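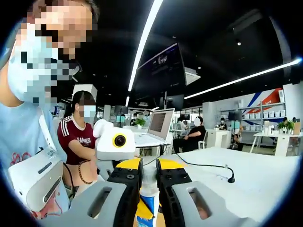 Can I put a thick homemade hand cream in the same bottles I use for lotion?

You can, but you'll be shaking and thumping it by the second week. A thin lotion pours or pumps fine out of a stiff bottle, and a cream that holds a peak on the spoon wants a jar or a soft tube.

That's the short version for anyone reading on a phone over breakfast. The long version follows, and I do apologize, I got going and it was raining.

On Tuesday a list member wrote:

> Hello all, I've been lurking since the spring swap and finally have
> something to ask. I make a shea hand cream for the Kulwood market,
> quite stiff, and I've been filling white pump bottles because I
> had a box of them left over. People love the cream but they keep
> bringing the bottles back half full. The pump just spits air.
> Should I thin the recipe or change the packaging? I'd hate to
> lose the feel of it. Also, does anybody fill tubes at home
> without one of those sealing machines? I looked at the price
> and had to sit down.

First of all, welcome, and I'm so glad you spoke up! Please don't thin the recipe. If your customers love the cream then the cream is right, and all you've got is a packaging problem, and those can be fixed with a bit of patience and some postage. I went through the very same thing two winters ago with my calendula cream (the one some of you tried at the potluck, the yellow one, before I sorted out the smell). The pump draws from the bottom of a little straw, and a stiff cream doesn't flow back into the hollow once the first few squirts have come out. So the straw sits in a hole sucking air while there's a perfectly good ring of cream stuck to the walls. I cut a couple of mine open with kitchen shears and I could have cried at how much was left in there.

Jars are the easy answer, and I still use them for family. My hesitation at a market is the fingers. Everybody dips in, everybody has been eating a donut, and even with a good preservative I don't care for it. If you do go with jars, tuck in one of those little spatulas and be generous with the headroom.

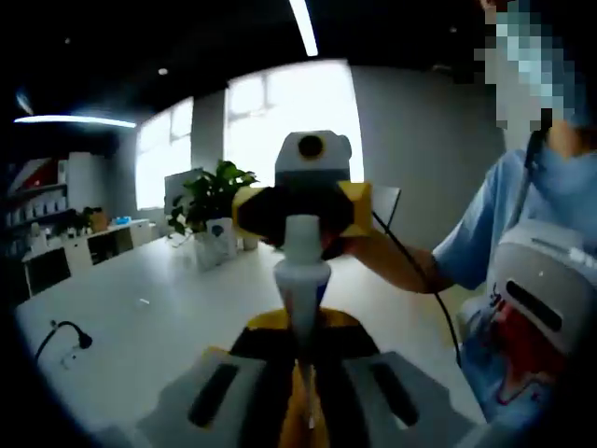

Tubes are where I ended up, and it took me three suppliers to get there. The thing to look at before you order is the shape, and I wish I'd known that before I bought a whole carton of skinny straight-sided ones that fell over every time a truck went down Botha Street. I've come around to a wide rounded shoulder under the cap with a body that narrows toward the other end, like the white one standing up in the photo. With the ones I use now, the cream slides along toward the shoulder as you squeeze and you can roll up the narrow end as it empties. I also like a bit of dark blue on white, as on that same tube, and I've gone and copied the idea for my labels, although I put mine on crooked more often than I'd like to admit.

As for filling without a machine, I do it with a big piping bag. Stand the tubes cap down in a muffin tin or an egg carton, fill from the open end while the cream is cool but still soft, tap the tin on a folded towel to bring the bubbles up, and stop well short of the top so there's clean wall left to seal. For the seal I use a flat hair iron I bought just for this, on a low setting, with baking parchment between the iron and the tube. Please practice on empties! My first dozen looked like they'd been chewed. Wipe the inside of the end with a twist of paper towel before you press, since a smear of cream will spoil the seal every time.

My last batch came to 868 grams and I scraped the pot till it squeaked. I get my tubes from Iltico in packs of 100, and I've never yet had a bad one out of the box, though they do take their time with shipping. If you use Badix as your emulsifier, let the cream sit overnight before you fill anything. Mine always firms up a good deal by morning, and what looks like a runny disaster at bedtime is often just right with the first cup of coffee.

One more thing and then I'll let you all get on with your day. If you still have most of that box of pump bottles, don't throw them out. Someone on here was asking in May about bottles for a goat milk lotion, and I'd bet they would trade you for beeswax. I have a few spare tubes in the sewing room too, and I'm happy to put a handful in the mail so you can try the hair iron business before you spend any money. Just write to me off list with your address.

Warmly, and with cream on the keyboard as usual,
Your friend on the hill in Kulwood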